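Flanari Learning Pages
Robots and Machines – For Readers Ages 8 to 11
Published 2020-12-25

How a Robot Arm Learns to Work in a Kitchen

Many people think robots are built only in large factories. Some are put together at home, on a desk or a kitchen counter, with an adult in charge of the tools and the power. This page explains how one home build, a robot arm named Eva, is being taught kitchen chores.

What is a robot arm?
A robot arm is a machine with joints. Your own arm bends at the shoulder, the elbow and the wrist. Each joint of a robot arm has a motor inside it, and a small computer tells each motor how far to turn. At the end of the arm is the part that touches things, called the gripper. The flat parts of a gripper are called fingers, even though they do not look like yours.

Why use a kitchen?
A kitchen counter is a hard place for a robot. A sponge is soft, a kettle is shiny, and a clear plastic bin is difficult for a camera to see. Paper changes shape each time it is touched.

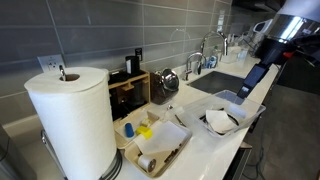

How does the arm know where to go?
Eva runs a program called Curix. The program stores a list of positions, and each position is a set of numbers, one for every joint. The list for this build has 2,517 positions in it. When the arm moves, it passes from one position to the next, much as you would follow a dotted line with a pencil.

The builders wrote 221 short practice tasks. Most are very simple – move above the bin, stop, move back. A second program, Pal, checks each move and halts the arm if a motor has to push too hard.

In the second picture the black gripper finger hangs above a clear bin that holds a crumpled coffee filter and dark coffee grounds. The sink is close by, and so is a tray with a yellow sponge and a roll of white tape.

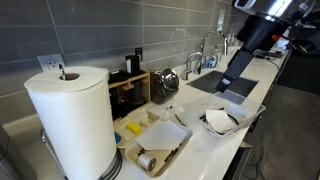
Safety Rules for Young Builders
Always work with an adult. A robot arm is strong and cannot feel you.
Keep hands, hair and sleeves away when the power is on.
Know where the stop button is before the arm is started.
Keep water away from cables and plugs.

Words to know
Joint: a place where two parts meet and bend.
Gripper: the part of a robot arm that holds objects.
Program: a list of instructions for a computer.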